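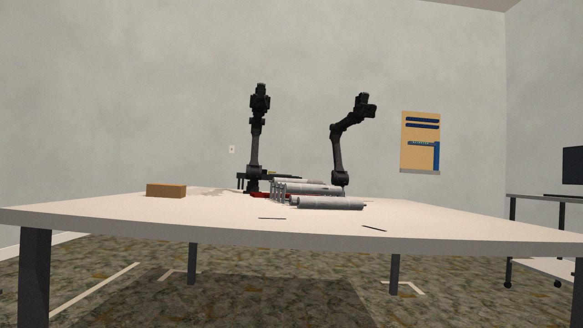

Rendering: two black robot arms and gray cylinders on a pale tabletop.

Wondlow College Extends Tuition Credit to Part-Time Students

Wondlow College will extend its tuition credit to part-time students beginning with the fall term, the Office of the Registrar announced Tuesday. The credit has until now been limited to students carrying a full course load.

Under the revised policy, any student enrolled in at least six credit hours may apply. The credit covers 38 percent of tuition for the term and is applied directly to the student's account before the first payment is due. It does not cover housing, parking or laboratory fees.

Part-time students make up nearly 70 percent of evening enrollment at the Costau campus, and many of them hold daytime jobs in the surrounding county. College officials said the earlier rule had led a number of these students to register for more courses than they could complete, or to leave the college between terms.

"A student who takes two courses in the evening is working toward the same degree as everyone else," said Hedvig Sjögren, dean of enrollment. "Our aid rules were written when most of our students came to us straight from high school. They needed to be brought up to date."
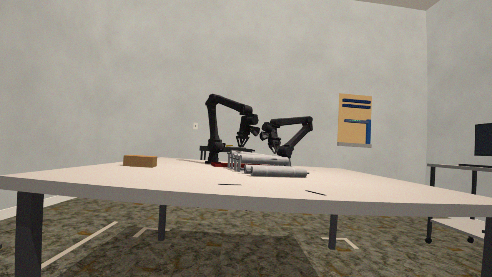
Applications open in March and will be accepted online or in person at the Kavanagh Building, Room 4. Students who already receive the full-time credit do not need to reapply unless their enrollment status changes. Those who move from full-time to part-time study during the academic year will keep the credit for the current term and will be reviewed under the new rule at the start of the next one.

Applicants must be in good academic standing and must have a current financial aid form on file. Students in their first term at the college are eligible, as are those returning after an absence. Students enrolled only in noncredit courses are not covered by the policy.

The extension is paid for through the college's general fund and a gift from the Jundent Foundation, which also supports the textbook loan program at the Costau campus library. The foundation's gift is restricted to direct student aid and may not be used for administrative costs.

Evening advising hours will be lengthened during the application period. Advisers will be available until 8 p.m. on days when evening classes meet, and appointments may be requested through the student portal. Walk-in visits will be accepted as time permits. Students with questions about how the credit affects other grants or loans are asked to speak with the Financial Aid Office before registering.

The full text of the policy, along with the application form, will be posted on the Registrar's page before the application period opens. Printed copies may be requested at the front desk of the Kavanagh Building.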